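Selling at the top end: notes for the lettings and sales briefing, 13 August 2020

Start with the Nallthorpe house. On the market 23 months, three agents, two price cuts. Ask the room what they would have asked for it. Let them answer before moving on.

Point one: asking price. Owners at this level compare with houses they have read about. We compare with houses that sold. Show the Vatau Road list, sold prices only.

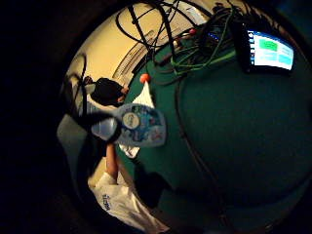

Netthorpe Residential, Country Houses Team

Point two: who is buying. Of the 60 people who registered for Nallthorpe, 30 had no proof of funds. Say this slowly. Viewings cost the owner a day each time, and staff have to be there as well.

Benito Garrido to speak for a few minutes on the Pacheco sale. He will cover the separate offer for the cottage and why the paddock was held back. Don't repeat his figures afterwards.

Point three: running costs. Buyers ask about heating, the roof and the drains before they ask about the pool. Have the bills ready. At Pacheco the oil alone was 2,000 pounds a month in winter.

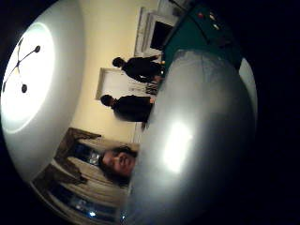 Ceiling light, switched on.

Point four: quiet sales. Some owners want no board and no listing. Fine, but agree in writing when we go public if there is no offer. Mention the Vatau Road owner who changed his mind twice.

Questions. If someone asks about stamp duty, give the current dates and send them to their solicitor.

Handout is the one-page fee sheet. Collect the spare copies at the end.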